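Papers > Working series > Section 4: Claims made for stirring time
Last updated: January
January, Brestlow materials group

4. Does longer stirring make a better size?

Makers of starch size for paper repair are often told to stir the mix for an hour or more. The advice goes back to the Lukanberg handbook, which gives 60 minutes and no data. Later guides repeat the figure. We doubt that any of them tested it.

The Nirkholm trial is the one usually cited in support. It compared 6 batches, all made from one sack of wheat starch, and judged them by touch. The batches stirred longest were also cooked longest, so the two effects can't be told apart.
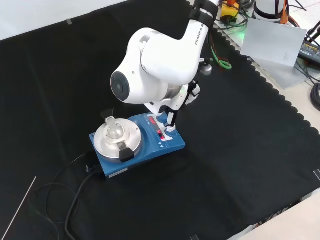 Figure 3. Magnetic stirrer hotplate on a black cloth.

Paiva's later work is more careful, but its claim of a stronger bond rests on strips pulled on the day they were pasted. A repair is meant to last for decades. In our own strips, batches stirred for 10 minutes held as well as those stirred for the full hour, provided the starch had been soaked first. Lumps did appear in unsoaked starch, and stirring alone did not clear them.

We would not push this too far. Our starch came from one mill, and rice starch may well behave differently.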